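Pre-run software checklist, kitchen counter cell
Site: Clatach. Control stack: Flestico. Planner: Plellumach.
Date: 15 February 2018

1. Controller build matches the build on the release sheet. PASS
Comment: Matches. The release sheet was edited by hand, so this only proves that two people typed the same thing.

2. Speed and force limits loaded from the cell file, not from defaults. PASS after restart
Comment: The first launch came up on defaults with no warning. Flestico calls this a fallback. I call it a fault, and it should stop the launch.

3. Stop signal halts motion from the planner, the teleop console and the script runner. PASS on two, FAIL on script runner
Comment: The script runner finishes its current waypoint before it listens. No scripts in this cell until that is fixed.

4. Wrist camera calibration is newer than the last gripper change. NOT SHOWN
Comment: The calibration file has no date inside it. "We did it after" is not a record.

5. Object detector tested on the current counter layout. 46 trials, 39 correct. FAIL
Comment: The claim in the Farouk notes is that clear glass is solved. Four of the misses were clear glass. I'd like to see what they tested on.

6. Planner collision model includes doors in every position they can be left in. FAIL
Comment: The toaster oven is modeled as a closed box. With the door down, the pane and its handle stick out over the marble next to the cutting board, and the planner thinks that space is free. 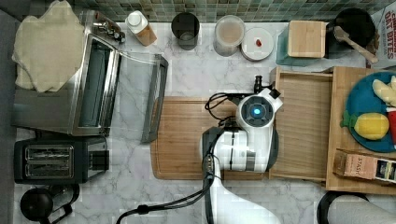
The same goes for anything with a long handle. The spoon in the black pot leans well out past the rim, and the model has the pot as a plain cylinder. Padding the cylinder was suggested – that blocks half the reaches to the back row and still won't cover the spoon.

7. Arm cables included in the self-collision check. FAIL
Comment: Left out of the model altogether. The cable at the wrist makes a loop wide enough to catch on something.

8. Logs record the plan that was sent as well as the plan that was run. PASS
Comment: Good. Keep 20 runs on disk, 19 is where the old cleanup script started deleting.

Result: not cleared for unattended runs. Attended runs at reduced speed only. Recheck items 3, 5, 6 and 7 in March, with the door open.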